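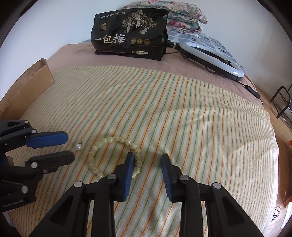 Who Checks the City's Money?
A government explainer for grades 4 to 6

Every city spends money. It pays for firefighters, street lights, library books, road salt, swings in the park and the people who answer the phone at City Hall. Most of that money comes from taxes, so it belongs to everyone who lives in the city.

The person who checks how it gets spent is called an auditor. You say it AW-dih-ter. This page explains what an auditor does, using the city of Briven.

Where the money comes from

People who own a house or a store in Briven pay property tax. People who buy things in stores pay sales tax. When you buy a pack of markers and the price at the register is a little higher than the price on the shelf, the extra part is sales tax. You have probably paid it yourself.

The city also gets money from fees. A fee is a payment for one certain thing, like a dog license or a permit to hold a block party. Some more money comes from the state government and some from the federal government in Washington, D.C. That kind of money is often called a grant. A grant usually comes with rules. If the state gives Briven a grant to fix a bridge, Briven can't use it to buy a snowplow, even if the old snowplow is in terrible shape.

Who decides how to spend it

The mayor writes a plan called a budget. The city council reads the plan, changes parts of it and votes on it. Before the vote there is a public hearing, where anyone can stand up and speak, including kids. In Briven the council meets on Monday evening in the big room on the second floor of City Hall. There is a sheet by the door where you write your name if you want to talk. Each speaker gets 2 minutes.

After the budget passes, each city department gets its share. The parks department gets a share, the fire department gets a share, and so on. The people in charge of those departments then make hundreds of smaller choices. Which brand of paint? Fix the old truck or get a new one? Should a worker drive to a training class or fly there?

Most of these choices never come up for a vote. The council would be in that room all night, every night, if they did. But the money still has to be spent by the rules.

What an auditor does

An auditor looks at records. A record can be a receipt, a bill, a time card, an email or a contract. The auditor compares the records with the rules and with each other.

Suppose the city paid a company to plant trees on Nistetti Avenue. The auditor might ask:

Did the city get prices from more than one company first, the way the rules say?
Does the bill match the price in the contract?
Who signed for the work?
Are the trees there?

For the last question, an auditor may go outside and look. Auditors spend a lot of time at a desk, but they also visit warehouses, garages and job sites. They talk to the workers.

When the checking is finished, the auditor writes a report. The report says what was checked, what was found and what should change. In Briven, audit reports are public. Anyone can read them on the city website or ask for a paper copy at the library.

Briven's auditor

The auditor in Briven is Fulgencio Carretero. Before this job he kept the books for a company that sold farm equipment. He has a small staff, and every year they make a list of what they will look at. They can't check everything, so they pick. Some things get picked because they cost a lot. Some get picked because a person called and said something seemed wrong. And some get picked by chance, the way you might draw a name out of a hat. If departments don't know which records will be chosen, they have a good reason to keep all of them in order.

"People think I show up when somebody is in trouble," Mr. Carretero told us. "Most of the time I show up and they've just been filing things in the wrong drawer."

In some cities the voters elect the auditor. In others the council hires one. Briven's council hires its auditor, and the mayor can't fire that person. Think about why that rule exists. The auditor may have to write that the mayor's office made a mistake. That would be hard to do if the mayor could take the auditor's job away the next day.

The case of the travel receipts

Last year Mr. Carretero's office looked at travel. City workers sometimes have to go out of town. A water plant worker may need a class on new pumps. A police officer may have to speak in a court in another county. When the trip is for work, the city pays for it.

The office went through 1218 travel receipts. Most were fine. The receipts showed gas, hotel rooms, bus tickets and meals, and each one had a form that told what the trip was for.

A few were not fine. Some had no form. Two people had turned in the same hotel bill, so the city paid for one room twice. One trip to the town of Viklund went through the weekend, and the extra nights had nothing to do with work. Added together, the payments that should not have been made came to $1333.

Is that a lot? For one family it is. For a city it is a small part of the budget. The report treated it as a serious matter anyway. The money had been collected from the public, and the weak spot in the system could have let much more slip through.

The report asked for these changes. Workers should turn in a form before a trip, and another one when they get back. A supervisor should sign both. The computer should warn the office if the same bill comes in a second time.

The workers who had been paid too much gave the money back. One of them had made an honest mistake with the dates. The auditor's report did not print anyone's name. It was about how the system worked.

What happens after a report

An auditor can't make anyone do anything. This surprises a lot of people. An auditor is not a judge and not a police officer. The auditor can say what should change, but the mayor and the council have to do it.

In Briven, a department has 60 days to write an answer. It can agree or disagree. If it disagrees, it has to explain. The answer gets printed with the report so readers can see both.

Council member Maximiliano Paredes read the travel report and asked the council to turn its suggestions into rules. Some members thought two forms were too many. They talked about it at three meetings. In September they voted, and the new rules passed. The computer warning took longer, as the old computer program could not do it and the city had to wait for a new one.

If an auditor finds something that looks like a crime, such as a person taking money on purpose, the auditor tells the police or a prosecutor. A prosecutor is a lawyer who works for the government. After that it is no longer the auditor's case.

Auditors outside of cities

States have auditors too. So do many counties. The Cesow County auditor checks the county jail, the county roads and the county health office, and those are separate from anything Briven owns.

The federal government has people called inspectors general. Each one watches over a big department or agency. If you hear on the news that an "IG report" has come out, that is who wrote it. Congress has its own office for checking federal spending, called the Government Accountability Office, or GAO.

Reporters check on government spending as well. They don't work for the government, and they can ask for public records just like anyone else. You can too. Every state has a law about which records people may see. Some records stay private, such as a worker's medical papers.

Words to know

Audit: a careful check of records to see if they are correct and if rules were followed.
Budget: a plan for how money will be spent.
Contract: a written agreement between two sides.
Grant: money given for a certain purpose.
Public hearing: a meeting where people can tell leaders what they think.
Public record: a government paper or file that people have a right to see.

Try it

Keep your own records for a week. Write down any money you get and any money you spend, even if it is a quarter. Save the receipts in an envelope. At the end of the week, trade with a friend or someone at home and audit each other. Start with the amount you had on the first day, add what came in and subtract what went out. Then count what is left and see if it matches.

If it doesn't match, look for the missing receipt before you blame your brother.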